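FOR IMMEDIATE RELEASE

Tomance 3 is out today, and it plans around the things you forgot to tell it about

HENDON, Aug 6, 2024 - Hi everybody! I write most of the release notes at Morris, and this time I got handed the press release too, so please bear with me if it reads more like a letter. The short version is that Tomance 3, our motion planning and grasp control software for small robot arms, is available to download this morning. Everyone on a current support plan gets it free.

Now the longer version. If you've ever set up an arm on a workbench, you know the routine. You measure the table, you type the table into the planner, you draw a box for every fixture, and then somebody slides a fixture over by the width of a thumb and the whole model is wrong. We heard this from customers over and over (and we'd been grumbling about it ourselves, on our own benches in Hendon, for a good long while). So the big new piece in this release is what we call the live keep-out map. It takes the depth data from a wrist camera, compares it with the layout you saved, and redraws the no-go areas before each move is planned. You don't have to stop the job to do it.

The part I'm most excited about is how it handles the last bit of an approach. Coming down toward a flat surface with the fingers open is where our old planner got nervous. It would see the shadow of the arm on the table, decide there might be something there, and back off to think it over. Version 3 knows where the arm is and works out where its shadow ought to fall, so it can ignore a dark patch and still respect a real object standing next to it.
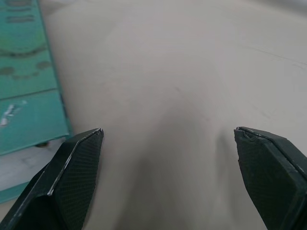

We also rewrote the width controller. You used to pick one opening for the whole job, and if your parts came in different sizes you picked the biggest and lived with it. Now the opening is part of the plan, so the fingers can go in narrow beside a wall and spread out once there's room. There's a slider for how cautious you want it to be, and I'd suggest leaving it in the middle for your first day or two with it.

A few other things that made it in:

Pad wear setting. Enter how old your finger pads are and the grip force limits adjust to match. It's a simple table underneath, and you can edit it.

Replay view. Scrub back through any move and see the keep-out map as it stood when that move was planned. Our support desk is going to love this one, and so am I!

Plain text logs. You asked in February, and you were right, the old format was a pain to read.

The beta ran for 2 months at Walloleck, the packing and sorting shop that has been kind enough to break our software for us since the first version. They ran it on 3 arms and sent us 800 saved plans to pick through, including some truly strange ones where the planner took the long way around a box it could have gone straight past. Most of those are fixed. The one that isn't, a slow replan when two keep-out areas touch at a corner, is listed in the known issues, and we're working on it for the next update.

Upgrading from version 2 keeps your saved layouts, but please export a backup first. Your old width settings will come across as fixed openings, so nothing changes until you switch a job over to the new controller yourself. If you use custom camera mounts, you'll need to run the hand-eye calibration again, and the setup screen will walk you through it.

Tomance 3 runs on the same computers as the last version. Downloads, the full release notes and the trial license are on the Morris website under Products. Press questions can go through the contact form there (choose "Media" from the menu) and they'll land in my inbox.

About Morris
Morris makes planning and control software for small robot arms. The company is based in Hendon.

###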